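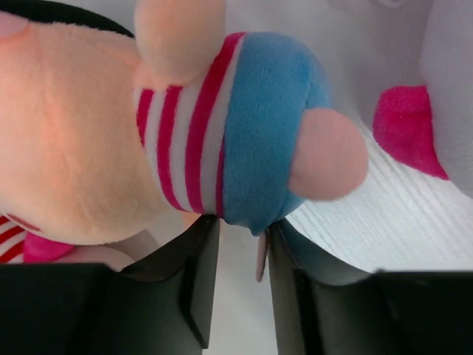
El arcón de recuerdos Momport, de Kulteck, guarda lo que la familia no quiere enterrar, incinerar ni repartir entre los primos. Es de roble macizo, con cierre de latón y llave doble, por si alguien decide perder la primera el día del funeral. Admite cartas, gafas, esquelas recortadas y hasta un muñeco de peluche como este, de cabezota redonda color melocotón con su banda oscura, siempre que se meta la cabeza primero.

La placa de la tapa se graba en nuestro taller: nombre, fechas y 2 líneas de texto. Quien necesite más para resumir al difunto puede encargar el libro de condolencias Kimness, que se vende aparte.

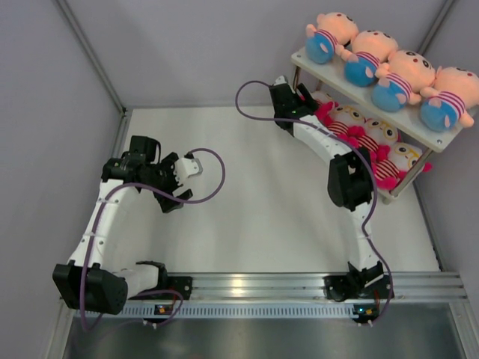 No grabamos chistes sobre la herencia. Lo pidieron una vez y todavía nos escribe el cuñado.

Referencia: 2294
Precio: 225 €, grabado incluido
Consultas y pruebas de texto: Sarita Tyagi

Usamos cookies propias y de terceros para mejorar su visita. Aceptar | Rechazar | Configurar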